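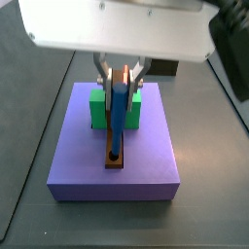
Two green blocks side by side on a purple one.

Looking After a Movie Collection at Home

Discs last a long time if they are stored well and handled by the edges. Most of the damage comes from leaving them out of the case after a late movie, or from wiping them on a shirt. The tips below are for DVDs and Blu-rays, with a few notes on tapes at the end.

Cleaning a disc

Blow off loose dust first. If there is still a smear, dampen a soft lint-free cloth with plain water and wipe in straight lines from the center hole to the outer edge. Never wipe in circles. A scratch that follows the track is much harder for the player to read past than one that crosses it.

For greasy fingerprints, add one drop of dish soap to a cup of lukewarm water. Rinse, pat dry with a second cloth, and leave the disc propped up for 15 minutes before playing it. Paper towels are too rough, even the soft ones.

Do not use window cleaner, furniture polish or nail polish remover.
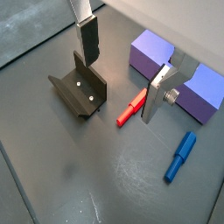
Shelves and cases

Stand cases upright like books. Tall stacks crack the cases at the bottom, and the movie you want is always in there somewhere. Leave a little slack on each shelf so a case slides out without dragging the next one along.

Keep shelves away from radiators and direct sun. Sun fades the spines long before it hurts the discs — red goes first, and a row of thrillers can turn pink in one summer.

To open a stiff case, press the center hub down with your thumb and let the disc rise by itself. Pulling on the edge bends it and can start a crack around the hole. Replacement cases are cheap, so swap out any with broken teeth.

Box sets in cardboard sleeves are the worst for scuffs. Move those discs to a wallet with soft pockets and keep the box for show.

Tapes

Store them on end, fully rewound. If a tape smells musty or has white specks on the reel, do not play it. Mold will spread to the machine and then to the next tape.

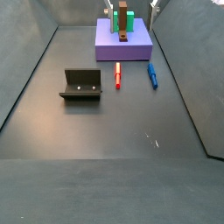 Can a scratched disc be saved with toothpaste?

Light scratches sometimes improve, but toothpaste is abrasive and often leaves a haze. Try cleaning the disc and playing it in a different machine first. Never use it on a Blu-ray, where the data sits very close to the surface.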